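Wanted: people who still write letters by hand
By Mireille Baudry
30 April 2022
38 shares | 9 comments

I'm looking for people who write letters. Proper ones, on paper, with a stamp on. If you've kept up with a cousin in Canada for years, or you only started writing to your gran in lockdown and never stopped, I'd love to hear from you!

I'm putting together a little book for Drevis, a small press here in Bavbridge, on how people write to each other when they could just as easily ring. I've got 193 letters so far (most of them from my own aunts, who are wonderful but do go on about the garden) and I need other voices. Younger ones too, please – so far my contributors are nearly all retired.

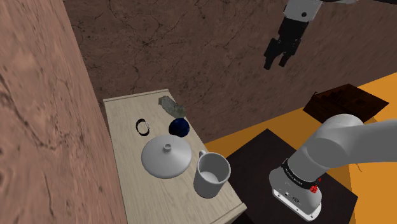 TAKING PART

What I'm after is one chat with you, at your kitchen table or mine, or over the phone if you're further off. It takes 2 hours at most and I bring the biscuits. I'll ask who you write to, when you sit down to do it, what you leave out. If you're happy to show me a letter or two I'll copy them and hand them straight back. Names can be changed, and you'll see your pages before they go anywhere near the printer.

You don't need to be a good writer. Terrible spelling is fine, so is terrible handwriting (mine looks like a spider fell in the ink). You do need to be over 18 and to have posted at least one letter in the past year. Birthday cards count if you filled the inside!

There's no fee, I'm afraid, but Drevis will cover your bus or train fare and everyone gets a copy of the book.

I'll be doing the chats all through May. Azlan Hartono is looking after the diary, so leave your name and number for him at the Drevis shop counter, or write to me there. I do answer, though it may take me a week and run to several pages.

Related
Bavbridge choir seeks tenors
Share your memories of the Wernex works
Weekend help wanted at Liao's bakery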